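10 November 2024

I've been meaning to write up the Flumum bedroom pack for weeks, and my tea is hot and the cat is asleep, so let's go. If you're new, I tinker with simulated robots in the evenings, mostly because I have no room (or money!) for a real one. Flumum is a set of ready-made home scenes with loose objects you can set your robot loose on, sold by a small outfit called Hovgate. I bought the 12-month license, which gives you 51 objects and a handful of rooms, and I've lived in the bedroom one ever since.

## Picking up a paperback

I started with a book, thinking it would be a nice gentle way in. Oh dear. A thin paperback lying flat is a horrible thing to grab, and I say that as someone who has dropped plenty of them with my own two hands. You have to come in low, you have to get under an edge or squeeze from the sides, and if you're a hair too high you just stroke the cover. I must say I love that the book is a Polish edition of Richard Bachman, *Wielki Marsz*, with that fiery band on the cover. Somebody had fun with the props.
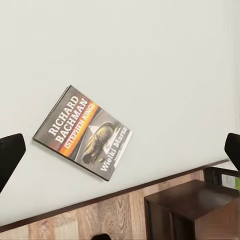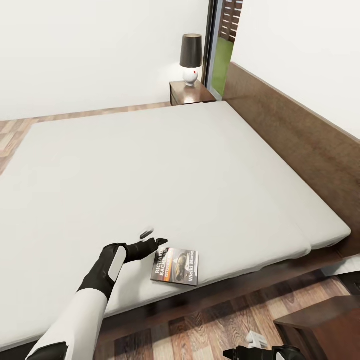 ## What I liked, and what I didn't

The rooms look lovely, first of all. Soft light, a nice plank floor, and a bit of green peeking in from outside. Setup took me one evening, and that included a long phone call with my friend Manju Kaushik, who talked me through the hand settings and then through her kitchen remodel.

I ran the book task 100 times over a weekend and kept no proper notes, so please don't ask me for a score. My one real grumble is the manual, which spends more than 90 pages on installing things and hardly any on fingers. Hovgate tells me a new chapter is coming in December, and I'll be reading it with a highlighter.

Next I want to try the Dranenska hand in the same room, if I can get the files to load.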